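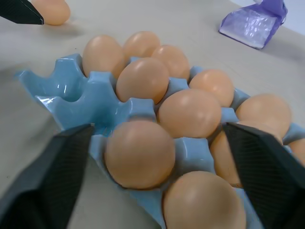 When the kitchen arm breaks an egg

Home robot arms and eggs were always going to be a difficult marriage. Ours is a Boter with two soft-faced fingers, and it has been unloading the groceries since June. In that time it has dealt calmly with tins, lemons and a bag of frozen peas. Eggs are where it lost its temper.

The fault was a dull one. The grip setting had gone back to its default after an update, and the default is meant for jars. The arm picked up an egg, decided it was a jar of pickles, and closed. Then, having lost its grip on something that was no longer there, it tried again. It got through 6 before I reached the stop button, which I had sensibly put behind the toaster.

What to do first

Stop the arm at the button, not in the app. The app asks if you are sure.

Unplug it before you put your hands anywhere near the fingers. A Boter that has been stopped still holds its pose, and if the power comes back it may want to finish what it started.

Keep kids and the dog out until the shell is up. The dog will have other views.

Cleaning up

Scoop the worst of it with two pieces of stiff card, then cover the rest with salt and leave it while you make coffee. It lifts off in a crust. Use cool water on whatever is left. Hot water cooks egg onto the table, and you will be picking at it for a week.

For the fingers, use a soft toothbrush and dish soap. Egg gets down into the textured grip and dries like varnish. Wipe with a damp cloth, dry well, and do not spray anything at the joints. Raw egg can carry salmonella, so wash the brush, the cloth and yourself when you are done.

Before you let it try again

Check the grip number after every update. Ours went back to 100, and eggs are happy at 2. Write the right number on a strip of tape and stick it to the base.

Practice with hard-boiled eggs. They still crack, but you can eat the evidence.

Use a heavy tray. A ceramic one stays where you put it, while a cardboard carton slides along when a finger catches the edge. Clear the bags off the table too – thin plastic confuses the arm and wraps nicely around a finger.

Check for strays. An egg left on the bare table will roll when nudged, and the arm will follow it as far as it can reach.

The Tustton grip covers are worth buying if yours have worn smooth. They go on with a twist, and they come off in the sink strainer if you don't twist hard enough.

Move the stop button out from behind the toaster.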